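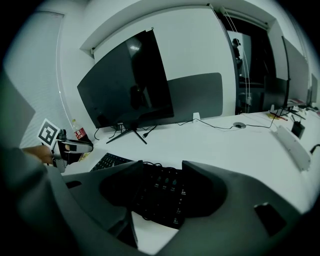 The desk by the window, monitor off, keyboard out.

I've been at the Girkley office since September and the long white desk is finally getting sorted. Kenza Zaki gave me 12 cable ties and I've used 6, all on the monitor leads. The keyboard has a number pad, so it takes up more width than the one I had at Kellard. 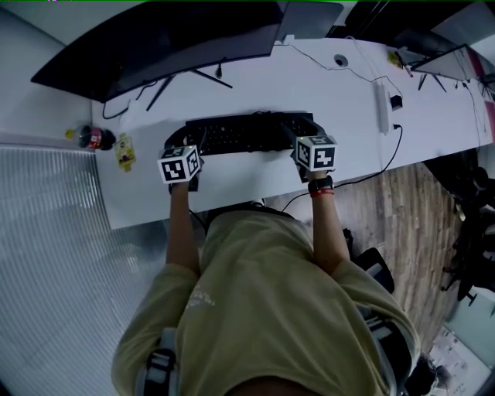 I'd also like the power strip off the desktop – it could go underneath with a couple of screws. Nanna Þórarinsdóttir has a drill she'll lend me. Snacks and soda can stay on the left end for now. I start at seven most mornings and I'm hungry well before lunch.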